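Cuaderno de taller, 21 de noviembre de 2024

Tablero de llaves, cont.

Retomo lo del tablero verde. Desde septiembre las llaves andan por los cajones y la del armario de disolventes apareció dentro de una bota, así que esto se acaba ya.

Decidido: ganchos adhesivos, nada de taladrar. La pared no es nuestra y el tablero tampoco quiero agujerearlo. Probé primero los Thygesen, los de almohadilla transparente. Limpiar con alcohol antes, dejar secar, apretar fuerte. Los de espuma blanca (Idero) descartados, se despegan por arriba en cuanto les cuelgas un llavero gordo. Uno se quedó pegado al candado, no a la pared, sigo sin entenderlo.

Separación entre ganchos: la plantilla de cartón marca 14 cm, medidos de centro a centro. Con menos, los llaveros se enganchan unos con otros al sacarlos. Yannick quería dos filas, le dije que primero una y ya veremos.

Orden de izquierda a derecha:
gancho 1 - sala 511
gancho 2 - armario de disolventes
gancho 3 - furgoneta
gancho 4 - almacén Lellberg

Etiquetas: las claras rectangulares, rotular a mano con el Fumon fino. El grueso traspasa y luego se lee del revés. La anilla corta va mejor que la larga, la larga deja la etiqueta girada y hay que andar dándole la vuelta.

Tablero verde; en la primera y la tercera, fila de cuatro ganchos, etiqueta colgada en el primero: 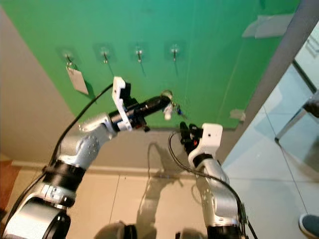
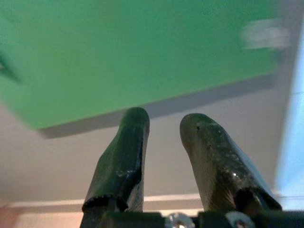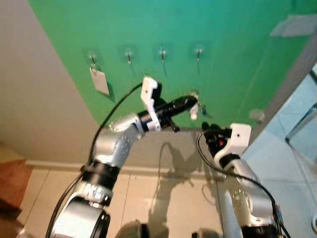 Carga: el paquete dice hasta 90 g por gancho. Pesé el llavero de la furgoneta con mando y todo y se pasa, asi que o le quitamos el mando o va a un gancho de tornillo en otro sitio. Preguntar a Yannick si el mando hace falta de verdad, yo abro siempre con la llave.

Altura. Yo llego bien, Yannick dice que para él queda bajo y tiene que agacharse a leer. Subirlo 50 mm no arregla nada y hay que volver a nivelar todo. Se queda como está.

Ojo con el vástago: es corto y acaba en bolita, si la anilla es estrecha no entra a la primera. Hay que meterla de frente y dejarla caer, de lado roza y se escapa. Cambiar las anillas pequeñas por las medianas de la caja azul (balda de abajo, detras de las bridas).

La copia de Lellberg no está donde debería. La original la tiene Yannick Vasseur, pedirle que la devuelva antes de hacer otra. La ferretería tarda y además cobra el duplicado de seguridad a precio de oro.

Pendiente:
- quitar los restos de cinta vieja del tablero, con rasqueta de plástico, nada de cúter
- rotular las etiquetas que faltan
- hoja de firmas al lado?? o pasamos. Yo pasaría
- comprar otro paquete de Thygesen por si se cae alguno, adhesivo de repuesto no traen
- volver a mirar los ganchos mañana con la calefaccion puesta, que el pegamento con calor es otra historia

Las llaves sin identificar siguen en el bote del café. Si alguien reconoce la pequeña con la cabeza limada que lo apunte aquí debajo, con fecha.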